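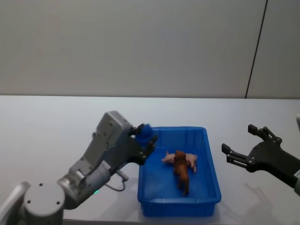
**Starava Packing Services | Bench Team, Gesell Road**

We are looking for two part-time bench packers to join the team at Gesell Road. The work is sorting and packing small household goods at a table, one bin at a time. It is indoor work and most of it is done standing, though stools can be had on request.

**Hours and contract**

17 hours a week, mornings only, starting at 8 a.m. The contract runs from February for 32 weeks. There may be further work after that, but we can't promise it. Overtime is not expected.

**What you will be doing**

- Setting up a white-topped table with a shallow blue plastic bin before each batch
- Checking goods against the batch sheet and putting anything chipped, stained or incomplete to one side
- Placing goods in the bin so that nothing stands above the rim
- Labelling finished bins and moving them to the Bandara shelves at the back of the building
- Wiping down the tabletop between batches and at the end of the shift
- Filling in the tally sheet

Batches vary a good deal. Kitchen things make up most of the work in spring, with stationery and toys later in the year. Glass is packed by the Drestia team upstairs and is not part of this job.

**What we ask for**

You don't need to have done packing work before. We train all new starters over their first three shifts, on full pay. You should be able to:

- read a printed list in English and write short notes on it
- lift a full bin from the table to waist-height shelving
- stand for most of a morning, or tell us what you would need instead
- arrive on time, as batches are shared out at the start of the shift

Experience in a shop, stockroom, kitchen or charity sorting room is useful. Please mention it if you have it, paid or unpaid.

**What we offer**

Pay is at our standard bench rate, which is printed on the application form. Holiday is worked out in proportion to your hours. Gloves and aprons are supplied and washed by us. There is a paid break at 10.15, a kitchen with a microwave and fridge, and lockers by the side entrance. Parking is limited, but there is a covered bike rack.

**How to apply**

Pick up a form from the front desk at Gesell Road between 9 a.m. and 3 p.m., or ask for one to be posted to you. A CV is welcome but not required. Please put "Bench packer" on the envelope and say on the form which mornings you could not work.

We will invite people in for a short chat and a practice batch. Allow an hour for both. Wear flat, closed shoes.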